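What I kept and what I gave away

When I moved to this country I came with two suitcases and I thought I was a person who owned few things. Eleven years later I had to leave my apartment in July, and I found out that I am not that person anymore.

I want to write how it went, partly for my friends who asked, and partly for myself, for the next time. My English teacher in the evening course, Simone Leite, used to tell us to write about what we did with our hands this week, as this is the easiest vocabulary. So, this is what I did with my hands for most of the summer. I put objects in boxes and took them out again.

The new place

The new apartment is smaller. It has one bedroom, a kitchen where the refrigerator door touches the opposite wall, and a closet which the landlord calls a storage room. I pay less for it and I can walk to my work, and from the window in the kitchen I see a very old pear tree. I decided for it in ten minutes. Then I went home and looked at my shelves and had a bad night.

My friend A-yeong Geum has moved many times, between three countries, and she gave me the advice to begin with the room I love least. For me it was the hallway. In the hallway I had umbrellas, a broken lamp, shoes I bought for a wedding, and the box of a printer without the printer. I filled four bags in one evening and I felt very strong. She had warned me about this also. The hallway gives you a false idea of your character.

Books

I had 64 books in Portuguese, which I carried here little by little, in every visit to my mother. I know the number from the list I made for the moving company. In English I had maybe the double, but these did not hurt. I put them on the low wall in front of the building with a paper that said "please take," and by the evening only a guide to tax law was left.

The Portuguese ones I could not put on the wall. Who would take them? In the end I wrote to Lindalva Sampaio, who keeps the small lending library at the cultural association, and she said she would accept everything except encyclopedias and the Bible, of which she had plenty. I brought her 40 books and I kept the rest. Among the ones I kept is a cookbook from my aunt with half of the pages glued together by something sweet. I have not cooked from it even one time. It is on the shelf next to me now.

The kitchen

I was sure that the kitchen would be quick, and it needed almost two weeks.

The problem with a kitchen is that every object has a use. A lamp that is broken is broken, but a third peeler still peels. I had three sets of measuring cups. I had a machine for making pasta from a brand called Olell, heavy like a stone, used on one birthday. I had so many wooden spoons that they didn't fit in their jar, and for this reason I had bought a second jar.

My first method was to ask of each thing if I need it. This doesn't work, the answer is always "maybe." My second method came from Ronaldo Macedo, who was a cook on ships when he was young and has a very organized mind. His method is that you take everything out of the drawers and you put it far from the stove, in plain open bins. When you cook, you go and fetch what you need, and after you wash it you put it back in its drawer. After 5 weeks, what is still in the bins is what you don't use. You are not allowed to argue with the bins.

I had only 12 days, so I did a short version. It was still very clear. I went to fetch one knife, one spoon, the big pan, the small pan, the colander and the cheese grater. I ate a lot of pasta from the supermarket, I must confess, while the Olell machine was watching me.

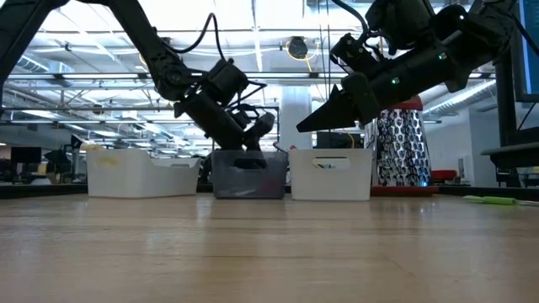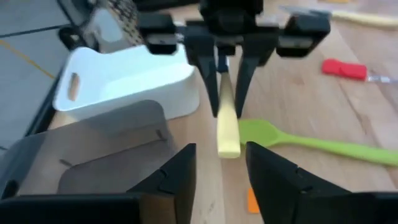 A light wood tabletop, in both pictures.

What I paid

I promised to my sister that I would write the costs, because she will move next year and she thinks I exaggerate.

The moving company was called Benmoussa, two brothers and a truck, and they were fast and polite and broke nothing except one flower pot, for which they apologized so many times that I felt guilty. With the truck, the boxes, the cleaning of the old apartment and the double rent of two weeks, I paid 3,505 in total. I had planned 2,000. The big difference was the double rent, which I had simply forgotten in my calculation, and the cleaning, where the old landlord wanted a certificate that I never saw before in my life.

I got a little bit back from selling. The sofa went to a student. The Zatum vacuum cleaner went to a man who came at seven in the morning and tested it on my rug for a long time with a serious face, and then he asked if the rug was for sale also. It was not, but I sold it to him. I miss the rug sometimes.

What I regret

I regret the blue bowls. There were six of them, not expensive, and I gave them away in the last evening when I was tired and everything made me angry. If I can give one rule it would be to decide nothing after nine o'clock at night. What you have not decided by then goes in a box with you, and you can be strict again in the new place after you slept.

I also regret that I threw away letters. Not the important ones, those I have. But there was an envelope with small papers, like notes from my old neighbor Rogério Godoy saying that he had my package or that the water would be closed in the morning. He died two winters ago. I didn't look inside the envelope before I put it in the paper bag, and I remembered only on the next day what it was.

I don't regret the pasta machine, the wedding shoes, the guide to tax law, or the second jar.

Now

It is already some time that I live here and the closet is still half empty. I try to leave it like this. A-yeong came for dinner and looked in it and said, "give it one year." She brought me a gift for the house, a tablecloth, and I had to admit that I had kept no tablecloth, so it was the right gift.

The only thing I bought new is a shelf from Likulitz, narrow and tall, which goes exactly between the window and the refrigerator if you remove the baseboard. I removed the baseboard. I will have to put it back when I leave, and I have written this on a paper and taped the paper behind the shelf, so that I find it on the day I move it.

The pears are small and very hard. The woman downstairs says they are for cooking and not for eating, and that I should wait until October. I asked her if she has a recipe and she said she would look for it. Maybe there is one in my aunt's book, if I can open the pages.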